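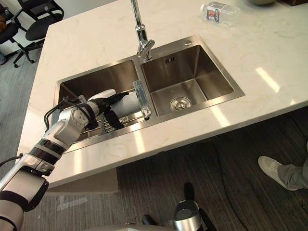
Un évier à deux bacs en inox, posé dans un plan de travail en marbre blanc veiné de gris.

Hedero veut habiller ses clients sans coton neuf, mais les chiffres restent minces

La jeune marque de prêt-à-porter Hedero lancera en octobre une collection capsule de 24 pièces, vestes, chemises et sacs à main, fabriquée selon elle « sans un gramme de coton neuf ». Le tissu viendra de chutes rachetées à l'atelier Hijazi, qui travaille déjà pour plusieurs maisons d'accessoires. L'annonce a été saluée dans le petit monde de la mode responsable. On se permettra d'attendre les étiquettes.

Le dossier de presse parle de 2,814 tonnes de chutes « sauvées » depuis le lancement du projet. Il ne dit pas comment elles ont été pesées, ni ce qu'elles seraient devenues autrement. Les chutes de coupe se revendent depuis longtemps, et l'atelier n'a sans doute pas attendu Hedero pour vider ses bacs. Aucun organisme extérieur n'est cité. La marque promet un audit, sans donner de date.

Reste la question du prix. Une veste coûtera 500 euros, soit nettement plus que les modèles précédents de la maison, pourtant coupés dans du tissu neuf. Hedero invoque le tri à la main et des séries limitées. L'argument s'entend, mais la marque refuse de communiquer la part qui revient à l'atelier.

La vente se fera d'abord en ligne, puis dans six boutiques du réseau Vanbridge, qui prend au passage une participation au capital. Son montant n'a pas été rendu public. Vanbridge avait déjà soutenu Traken, griffe de maroquinerie lancée avec les mêmes promesses et dont la ligne recyclée a disparu du catalogue au bout de deux saisons. Interrogée sur ce précédent, la direction d'Hedero répond que « le contexte a changé ». Elle n'a pas précisé en quoi.

Partager | 24 partages | 6 commentaires

À lire aussi
Traken ferme son service de réparation
Sacs à main : pourquoi les prix continuent de grimper
Vanbridge revoit l'aménagement de ses boutiques
Vente en ligne : les retours payants se généralisent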